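Bamboo steamer liners: does anyone really need the paper ones?

tramwood_kitchen
2024-02-01
Elell wants 190 for a pack of 500 perforated parchment rounds, local money, and the shop in Utville swears the dumplings will stick without them. I've used cabbage leaves for years. Is this just a way to sell me paper? 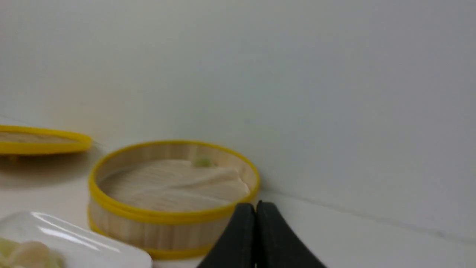 worku9
Parchment is fine but I don't buy the "stick without them" line either. My aunt never owned a sheet of it and her buns came out clean. A piece of cloth laid in the bottom, creases and all like in that open basket, does the same job and goes in the wash after. Wring it out well first or the bottoms go gummy.

steam_643
Disagree. Cloth holds smells. I did fish in August and my buns tasted of it for weeks — boiled the thing twice, no change. Paper goes in the trash and you're done.

worku9
Weeks? Were you rinsing it in fabric softener?

steam_643
Unscented soap. Believe what you like.

tramwood_kitchen
So that's one vote for laundry and one for trash. What about the lid? The shop also says a woven top means no drips, and I have my doubts.
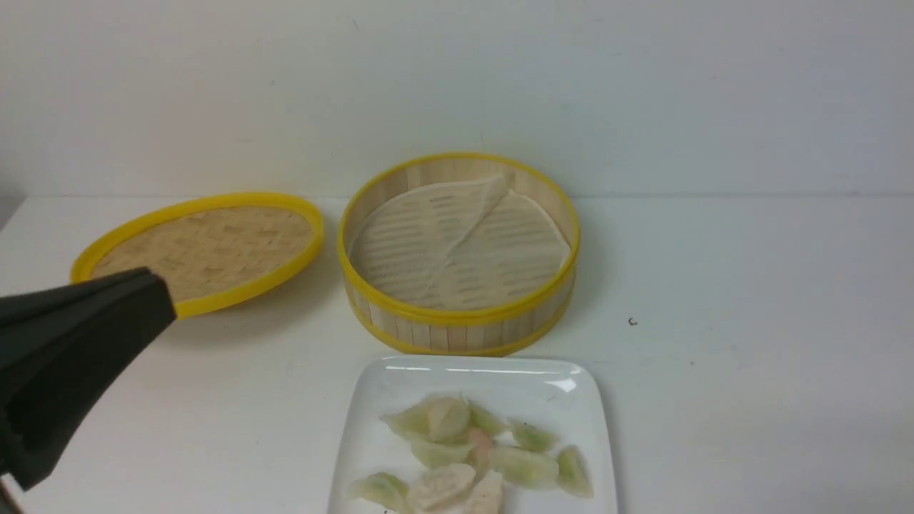 Photo: Xóchitl Sandoval

dumpling_doubter
The weave does let steam out, so you get less dripping than under metal. Less, mind you. Anyone who says "none" hasn't packed one full and left it on high. I'd save your money and stick with cabbage.

steam_643
Cabbage leaks water all over the place. Try one small pack of paper before you listen to this crowd.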